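Leave the bed alone until lunch
By Wilma Kinnear
Jul 6, 2024

I stopped making my bed first thing in April and I don't intend to go back. I had done it for 20 years, straight after getting up, with the window shut and the kettle on. Now I pull everything back, open the window and leave it until lunch.

My neighbour Cosimo Fabbri thinks this is slovenly. He had a boarding school upbringing and can't sit down to breakfast with a bed undone. We have argued about it on the stairs at Grerkgate more than once.

My other complaint is with bedding that is bought to be looked at. Shops sell cushions by the armful and they all end up on the floor at night. One good pillow and one throw you like are enough, and the throw can be as loud as you please.

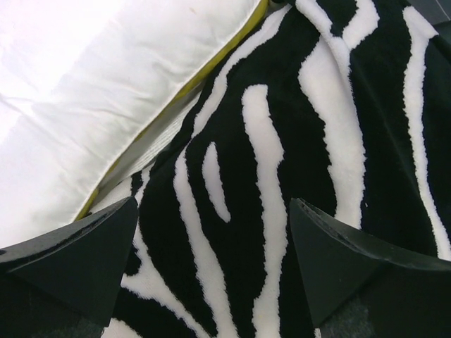 White pillow with yellow-green piping, against a plush zebra-print fabric.

Zebra print isn't to everyone's taste. It does cheer up a plain room, and a soft pile is welcome in winter.

What I would spend time on is the plain stuff. 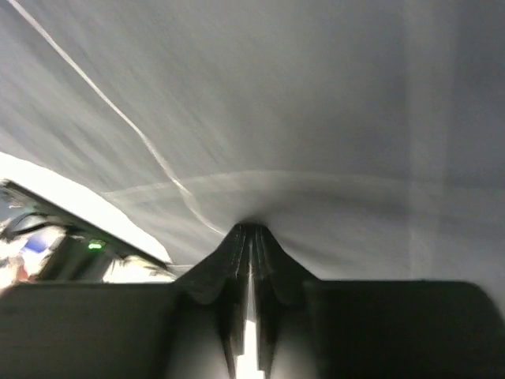 Pale cloth wants a proper shake before it is folded or spread, and any loose thread should be snipped - never pulled. Cosimo pulls. He has lost 2 pillowcases that way.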